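Head camera or only wrist camera? Result with 200 demos

kumudini_w
We collected 200 demonstrations with handheld grippers and kept 197. Policy with wrist view only: it often misses the basket. With the head view added, it is better. The table in both kinds of view:

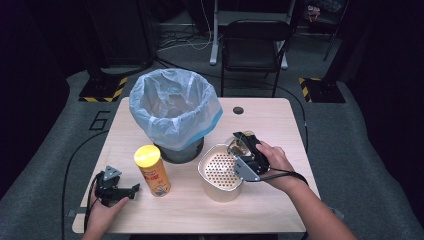
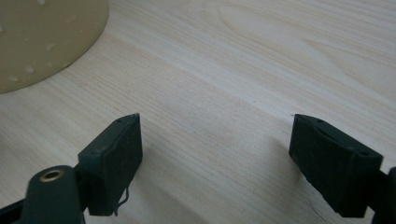
Table seen from the head camera, then from a gripper camera.

vesitz4
I do not agree it is the view. Did you train both for the same number of steps?

kumudini_w
Yes, the same steps and the same seed.

l_lemaire
One seed is too few. Our wrist-only policy was fine after we went to 676 demos.

vesitz4
+1, please run 4 seeds.

kumudini_w
Fair. I will run them in June and post the table.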